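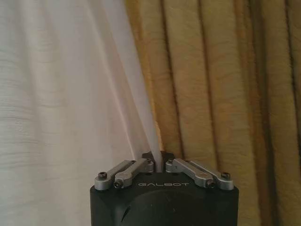

## Where we have got to by June

Dear Teodora,

Thank you again for your patience over the spring, and for the kind note you sent with the second instalment. I had meant to write sooner, but the mending room has been so busy that every time I sat down somebody came in with a bag of curtains!

As you know, the Landen grant was for lending sewing machines to households in Plandness and teaching people to alter and repair their own soft furnishings. The evening course is full, with 15 people on the list, and the daytime one has a couple of places left which I expect to fill once the schools break up. We began with hems and moved on to linings, and the linings have taken a good deal longer than I allowed for. Most of the group had never handled anything wider than a pillowcase, and a full-length curtain is a great deal of cloth to get under a needle (I still dread it myself). I have given that part of the course two extra evenings and dropped the cushion covers until autumn.

### Money

Of the £3000 awarded, we have spent £1212. Nearly all of that went on machine servicing, thread, heading tape and the hire of the room. The rent went up slightly in the spring, though Mrs Hsueh at the hall has kindly held it at the new rate until the end of the year. I would like to set aside up to £2000 in all for the two courses, and keep the remainder for repairs to the lending machines, if you are happy with that.

### What has gone less well

The lending side is slower than I hoped. People are shy of taking a machine home, and two came back with the tension so badly out that they had to go to Romby for adjustment. I am writing a single sheet on threading and tension to go in each case, and I now ask borrowers to sew a test strip with me before they leave.

### Next

We start on interlined curtains after the summer break, and I should like to hold an open evening where the group can show their work. You would be very welcome, and I will send the date as soon as the hall confirms it. Could you let me know whether you need receipts now or with the final report?

With warm wishes,

Ida Stüber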